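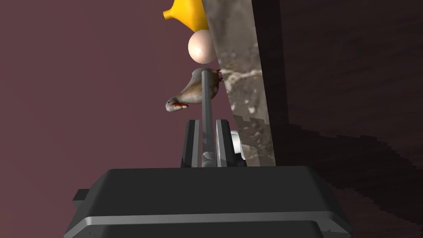
**BRASHAM, 5/19/25.** The Brasham water utility will change the way it bills for residential use in November, replacing its flat quarterly charge with a metered rate in two tiers. The change applies to all single-family accounts inside the service boundary. Apartment buildings with one shared meter stay on the current schedule until a separate review is finished.

Under the new rate, each household pays a fixed service fee plus a charge per 100 gallons. The lower tier covers the first 2,000 gallons in a billing month. Use above that level is billed at the upper tier. The utility has not set the final price for either tier and will publish both figures with its fall rate notice.

Miroslava Shevchuk, the utility's rates manager, said the flat charge was set when most homes in the older districts had no working meter. Replacement of those meters is nearly complete, with 418 units left to install, most of them on the streets east of the Moleo pumping station.

"We can't bill by volume on a meter that reads wrong or doesn't read at all," Shevchuk said. "Those accounts go first on the work list, and they stay on the flat charge until the new unit is in."

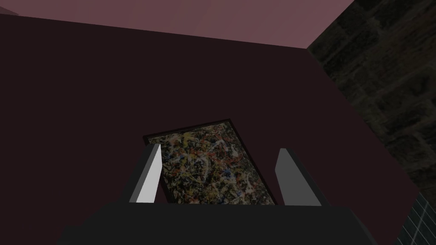 The new meters send a reading once a day over a low-power radio link. Readings are collected by a software package called Fludenlow, which the utility has used on its commercial accounts. The same software flags continuous flow, a common sign of a leaking toilet valve or a split service line. Customers will get a notice by mail or text message when a flag stays open for more than three days.

Leak adjustments will also change. At present, a customer can ask for a credit once every two years and must send in a plumber's invoice. Under the new rules, a receipt for parts will be accepted if the daily readings show that the flow has stopped. Requests must be filed within 30 days of the repair. Credits will apply only to the upper-tier portion of the bill and are capped at up to $400 per account.

Giorgia Fontana, a landlord who owns four rental houses near Mahmoudi Avenue, asked at the public session who would be responsible for high bills between tenants. Shevchuk answered that the account holder of record is billed for all water that passes the meter, occupied or not. Owners can request a shutoff at the curb valve, and the fee for that service is unchanged.

Ghazal Naseri, who also spoke at the session, asked for a longer comparison period so that large households could see the effect before paying the new rate. The utility plans to print a sample metered charge on the last two flat-rate bills. Naseri's request for a full year of sample bills was not adopted.

Sewer charges are not part of the change. They will continue to be calculated from winter use where a reading exists, and from the district average where it does not. Irrigation meters, which carry no sewer charge, will be billed entirely at the upper tier.

Elaheh Sharifi, who supervises field installation, said customers do not need to be home for the work unless the meter is inside the building. Crews leave a door tag before a visit and shut off the water for less than an hour in most cases. After the supply is restored, residents should run a cold tap until it is clear before using hot water.

Written comments on the rate structure can be left at the billing counter or mailed with a regular payment. Comments should include the account number and the service address.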